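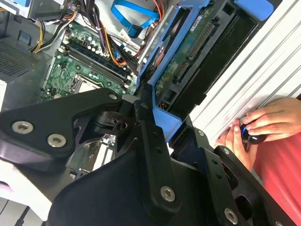 시바리에르 할랄관광협의회, 레나 카우피넨 씨 자문위원 위촉

시바리에르 할랄관광협의회(이하 협의회)는 7월 13일 정기이사회를 열고 지속가능관광 연구자인 레나 카우피넨(Leena Kauppinen) 씨를 신임 자문위원으로 위촉하였다고 밝혔다. 임기는 오는 8월부터 2년이며, 연임할 수 있다.

카우피넨 위원은 숙박시설의 무슬림 여행객 응대 기준과 지역 식재료 인증 절차를 오랫동안 연구해 왔다. 관광 컨설팅 기관 할로넨에서 11년간 재직하면서 중소 숙박업체를 위한 기도 공간 운영 지침을 집필하였고, 포드컴 지역의 가족 단위 여행객 실태조사를 총괄한 바 있다.

협의회는 현재 호텔, 음식점, 여행사 등 451개 회원사를 두고 있다. 이 가운데 66개사가 지난해 개정된 할랄 친화 서비스 기준에 따른 심사를 마쳤으며, 나머지 회원사에 대해서는 업종별로 일정을 나누어 심사를 진행하고 있다. 신임 위원은 심사 항목의 보완과 심사원 교육과정 개편에 관하여 이사회에 의견을 제출하게 된다.

데데 도그베(Dede Dogbe) 협의회 이사장은 위촉식에서 "회원사가 가장 많이 문의하는 사항은 주방 분리와 식재료 보관에 관한 세부 기준"이라며 "현장 경험이 풍부한 카우피넨 위원의 참여로 소규모 업체도 무리 없이 따를 수 있는 기준이 마련될 것으로 기대한다"고 말하였다.

카우피넨 위원은 "여행객이 예약 단계에서 필요한 정보를 정확하게 확인할 수 있어야 한다"며 "예배 시간 안내, 메뉴 표기, 객실 비품 안내의 용어를 통일하는 일부터 검토하겠다"고 소감을 밝혔다.

아울러 이사회는 회원사 지원사업 '스켈리어'의 하반기 운영계획을 의결하였다. 스켈리어는 심사를 준비하는 업체에 사전 진단과 종사자 교육을 제공하는 사업으로, 하반기 지원 대상은 100개사이다. 신청 접수는 8월 중 시작하며, 직전 회차에 지원을 받은 업체는 대상에서 제외된다. 세부 자격 요건과 제출 서류는 접수 개시에 앞서 회원사에 공문으로 안내할 예정이다.

한편 자문위원회는 카우피넨 위원의 임기 개시 이후 첫 회의를 포드컴에서 개최한다. 회의에서는 음식점 부문 심사표 개정안과 다국어 안내문 표준안이 안건으로 다루어진다.

문의: 시바리에르 할랄관광협의회 사무국 홍보담당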